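4. Setting up the lap timer for a track day

The Tak lap timer mounts on the upper triple clamp or the tank. The box says it is ready in four minutes. Allow longer, and do it at home, not in the paddock.

1. Charge the unit fully. The battery gauge jumps from half to nothing, so don't trust half.

2. Clean the mounting spot with alcohol and let it dry. The sticky pad is the weak point of the kit. Add the tether – every time.

3. Switch on outdoors and wait for the satellite light to stop blinking.

4. Open TRACKS and pick your circuit. Skellside is stored as track 201, Ukley as track 374. If you ride the short layout at Ukley, choose 697. The unit will not work this out by itself, whatever the sales page says about "smart detection."

NOTE: The start line stored for Skellside is the old one, before the pit exit. Lap times will still be right. Sector times won't.
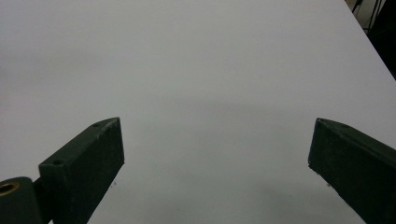

Fig. 4. Work surface.

5. Set the beacon mode to OFF unless the organizer has told you there is a beacon. With it ON and no beacon, the timer records nothing and gives no warning.

6. Ride two easy laps before you look at any numbers. The first is always wrong.

CAUTION: Do not read the display in a corner or on the brakes. The "predicted lap" figure is a guess, and it gets worse in traffic. We leave it turned off.

CAUTION: Many track days ban timers outright. Ask at sign-on.

7. Back in the pits, save the session before switching off. The Fandumitz software claims to recover unsaved sessions. We have yet to see it do so.

Comments (3)

gravelmagnet: Used 374 all morning on the short layout and got no laps at all. Thanks for the 697 tip.

Reply from twostroke_mum: Same here in March. Does the beacon thing apply to the older unit too?

pitlane_pete: Pad let go on my second session. Tether held.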